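Stestudeck Shared Office, Reading Room
Drinks and Paper Storage Checklist
Form 146
Date of check: July 15, 2025
Room: 30

1. Walkway around the table clear
OK.

2. Cables and floor outlets covered
OK. The cover by the door was replaced in March and still sits flat.

3. Drinks on the large table in closed containers
Partly met. Bottles with screw caps are allowed at this table. Open cups and mugs are to be kept on the side counter, away from printed material. See comment A.

4. Printed material sorted and stacked
Not met. Brochures and magazines are spread over the far part of the table. See comment B.

5. Personal items and gifts removed at end of day
Open. Yellow gift box with red ribbon at the back left corner. Ask at the front desk before moving it. 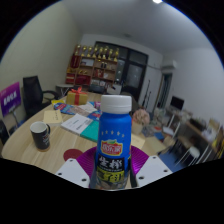
Item 3: blue bottle with white screw cap. Black mug on the table at left.

Comment A. The mug should go to the counter. The envelope behind it and the white book on the teal folder are both within reach of a spill. Same finding as on the last check. Suggest a small sign at the table, same wording as the one in the Kaczorowski room.

Comment B. Brochures go back in the Tinell rack, current issues in front. Magazines with torn covers can be recycled. Check the small yellow sheet for notes before clearing.

6. Table surface free of damage
OK on the parts that could be checked. Look again under the brochures once they are put away.

7. Fire extinguisher tag readable
OK. Tag no. 3008.

Follow-up: items 3, 4 and 5
Work order: 1764
Result: pass with comments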